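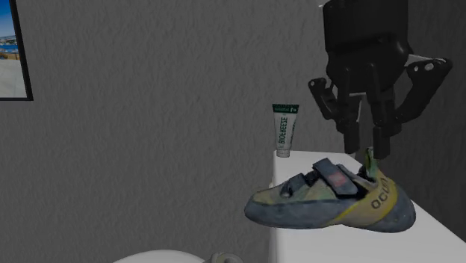

A worn climbing shoe held by its heel opening in a black gripper, computer rendering.

Wakside is a cooperative board game for children who are just starting to learn the ideas behind coding, created by Marisol Ocampo and first sold by the toy maker Josta in 2000. Players lay out picture cards in a row – a little program, really – and then walk a wooden fox along the path the cards spell out.
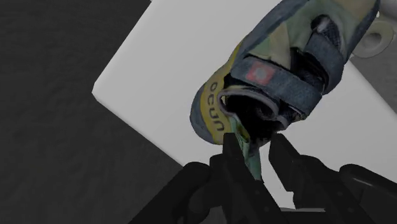 The original box held 16 cards and a folding board, and a later edition, drawn by Nicanor Arriaga, added the much-loved "repeat" card, which lets a child send the fox around the pond twice.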